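Chores on the bench: gallery
Setow household task study, Cleltholm
Text by Myrto Kalogeropoulos, updated June 11, 2021

Whether a robot arm can do housework depends mostly on how the chore is worded. "Move the cup to the shelf" is close to solved if the cup is known and the shelf is clear. "Tidy the kitchen" is a different class of problem, and most of the study went into the distance between the two. The introduction covers the chores, the scoring and the main results. The counter task follows with its picture and notes.

The chores

We began with a list of 77 jobs collected from homes and small shops: wiping, sorting, shelving, folding, emptying, refilling. Funmilayo Chukwu reduced it to seven that could be tested with one arm and a two-finger grasp. Anything that needed two hands was removed, and so was most laundry. Opening a stiff jar was also removed. A jar can be clamped to the bench and opened with one hand, but that tests the clamp.

The seven that remained were clearing a counter, setting objects on a shelf, sorting small parts into trays, putting dishes into a rack, wiping a flat surface, hanging tools on a pegboard and bagging groceries. The last two came from the shop side of the list.

Scoring

A run was scored as complete when every listed object was in its target area, upright if the task asked for upright, and nothing had left the work surface. Partial credit was recorded but is not used in the results on this page. A person doing the same chore would be forgiven for leaving a spoon behind. The score does not forgive it, and this should be kept in mind when reading the failure rates.

Time was recorded separately. On the bench, the arm was slower than a person at every chore, including those it completed reliably. For overnight work this may not matter. A shop that needs its shelves straight before opening can start the machine at closing. In a home, where the kitchen is in use when it needs clearing, speed is a larger share of the problem.

Results in brief

Shelving and rack loading went well when the objects were rigid and had been seen before. Sorting small parts went well until parts touched each other. Wiping was easy to perform and hard to score – the arm covered the surface, but "clean" had to be judged by a separate inspection. Bagging was the weakest of the shop chores. A paper bag changes shape as it fills, and the planner treated it as a box.

Clearing a counter had the widest spread of results. With a short list of familiar kitchen items, it looked like a finished product. With mixed items, completion dropped sharply, and the causes were different from one layout to the next.

The planner used throughout was Lemma, written by Yakubu Dauda. Lemma picks an object, picks a grasp and checks the path to the target. It does not reason about what an object is for. It will put a knife into a bowl if the bowl is listed as the target area, and it has no opinion about whether a person would want that.

Simulation and bench

The counter task was run more than 2000 times in simulation before any layout was tried on the physical bench. Simulation is cheap, repeatable and wrong in known ways. Contact between hard curved surfaces is the part we trust least. Friction is set by hand, and an object that settles neatly in the simulator may roll on a real surface.

Chiamaka Ogunleye built the layouts from scanned and modeled objects in the Stuvetetti library, which mixes household goods with stones, antlers and other irregular shapes. The irregular shapes are useful. A planner tuned only on mugs and boxes learns that everything has a flat base and a convenient side.

Counter task

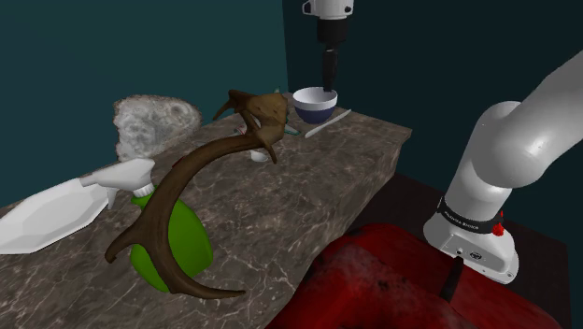
Counter clearing in simulation. The gripper is over the bowl, with the knife beside it and the antler in front of the spray bottle.

Notes on the layout

Bowl. A rim grasp is the usual choice: one finger inside, one outside. It works when the approach is vertical and the bowl is not too wide for the wall to be taken on one side. The common error is height. A few millimeters too low and the inner finger meets the curve of the bowl and pushes it away.

Knife. Long, thin and flat on the surface, it leaves very little for the fingers to close on. Lemma's best results came from gripping at the broader end. Picking it up at the middle gave better balance but more missed grasps.

Spray bottle. Simple alone. Behind the antler it has few clear approaches, and the trigger and spray head make the top a poor place to hold. The planner should move the antler first. It did this in some runs and in others reached for the bottle repeatedly until the time limit.

Antler. The center of mass of an open curved shape is often in empty space. A grasp on the main beam tends to let the rest swing, and anything inside the curve gets swept along. Fatima Ekpo added a check for this late in the study, and the check rejects too many good grasps.

Small pieces. Partly hidden items are found late or not at all. Several runs were scored as failures on one small item after everything large had been placed.

Can it do the chore?

For a fixed list of rigid objects, on a surface set up for the arm, with someone nearby to reset it: yes, slowly. For a counter as people leave it, not at the level we tested. Of the 17 mixed layouts moved to the physical bench, none was cleared completely on the first attempt, and the usual cause was a blocked object that was reached for in the wrong order.

Work on ordering continues. The next set of layouts is planned for December, with bagging and wiping left as they are until the counter results improve. Questions about the object models go to Chiamaka, questions about Lemma to Yakubu.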